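Questions about bringing in your old computer

Which computers does Holtell accept?
We take desktop towers and laptops of any brand. It does not matter if the machine starts or not. Printers and old tube monitors must go to the Patencombe recycling yard, we have no space for them.
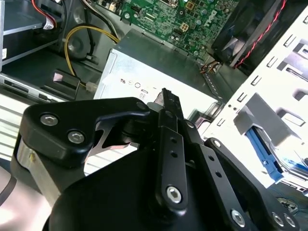
Do I have to erase my files first?
It is better if you do. Copy what you want to keep, then sign out of your accounts. If the machine does not start, tell us at the counter and we take out the drive. You can have it back the same day or leave it with us to be destroyed.

What does it cost?
Dropping off is free. Destroying a drive costs 5 dollars, and you receive a paper with the serial number on it.

What happens with the parts?
We test the power supply, the memory and the processor separately. Parts that pass go into the computers we sell in the shop. A motherboard is more difficult, because one bad capacitor can give strange faults that come only after some hours.
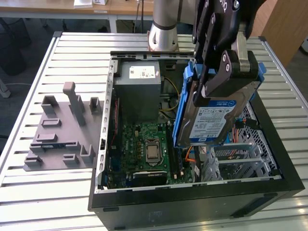 For this reason we let each rebuilt computer run for 22 hours before it gets a price. Boards that fail are sent to Limia, where the metals are recovered.

Can I ask for one part only?
Yes. Write down the model of your computer and come between 2 and 5 in the afternoon. We keep more than 8 kinds of memory on the shelf - but for very old machines we cannot promise.

Is there a guarantee on used parts?
Two months, with the receipt.

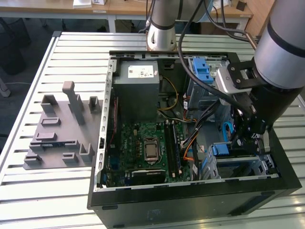

Cheng wrote to us that two months is short for a power supply, and asked if it can be longer. For power supplies we now give five months, starting from January.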